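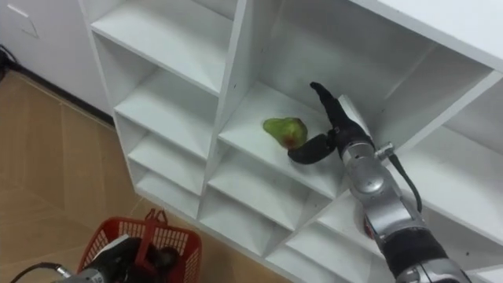 The Flestmont shelf-pick safety kit is for two-arm mobile pickers working in stores, stockrooms and test aisles where people also walk. One kit per robot. It covers the things an assessor asks for first: speed limits, pinch points, stop reach, cable routing, markings. Fruit on a white cubby shelf, like the pear, is a good first job to assess. Small target, fixed walls on both sides, shelf floor right under the lower finger, and a cable looping down along the arm that must not catch on the shelf edge. Do that one properly and the rest of the sheet goes faster.

What's in the kit
Contact force gauge with two pads, hard and soft
Cable clips and sleeve, black, fits most wrist modules
Floor marking tape, 23 m roll
Two wireless stop buttons, belt clip included
Laminated limit cards, English only for now
Risk assessment workbook, 377 line items, print or spreadsheet

Which rules it follows
The workbook is laid out along ISO 12100 for the risk assessment and ISO 10218 for the arm and the cell. Force and pressure checks go by body region, as in ISO/TS 15066. Mobile base – separate section, seperate sign-off. The kit does not certify anything. You still need a competent person to sign, and if you change the gripper you do the gripper pages again. Yes, also for new finger pads.

Good practice for open shelving
Measure at the cubby opening, not only in free air. A hand between finger and side wall is your worst case nearly everytime.
Second arm parked and held while the first one reaches in. Low, close to the basket, no idle motion.
Clip the cable short enough to clear the shelf, long enough for full wrist turn. Run the wrist to both ends before you tighten.
Set the keep-out line with the arm at full stretch plus whatever it is holding.
Stop button on the person nearest the shelf. Not on the desk.
Log every protective stop, even the silly ones.

Anouk Dierckx wrote the shelf pages and keeps them current. Last update November: new page on perforated baskets (finger tips can hook in the holes, check release force there too).

Ordering
Order code Baert 3000. In stock, ships Monday if we have the order by noon. Gauge comes calibrated, certificate in the lid. Recalibration every 12 months, send the gauge only, keep the case.
Spare pads, tape and cards sold seperately. Workbook updates are free for registered kits.
Older Luvura gauges fit the case but NOT the pads – ask before you order.

Questions on limits or workbook pages: Bart Stevens. Orders and returns: Latifa Tazi. Please have the kit number ready, it's on the inside of the lid next to the certificate.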